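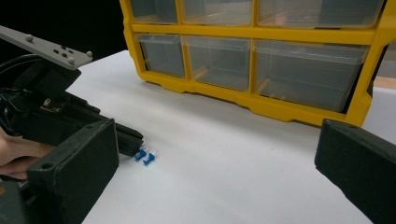

Two push pins on the table, in front of the yellow drawers.

2 min read

Since October 2020 I keep a short list of rules for recording with the hand-held gripper. Corinne Ambrose asked me to put it somewhere public, so I write it as we use it at Toltitz now.

Small sharp parts get their own rule. Before the first take, the person who holds the gripper says aloud what is on the table, and the second person writes it in the sheet. If the two do not agree, we stop. We lost 141 takes of the Peltis set this way – the sheet said one pin and the table had two.

Drawers are closed at the start of every take. The fingers are fully open before they come near the part. The free hand stays off the table until the take is finished, also when a pin rolls away. I broke this rule myself in the first week and Gleice Miranda was right to be angry.

A failed grasp is kept and marked as failed. I had to change my mind about this one. In the old set we have 990 takes and all of them are successes, and I do not trust it very much.

What I still don't know is how often to wipe the finger pads. Gleice does it after every break, I do it in the morning only. We will compare in November and then I will correct this page.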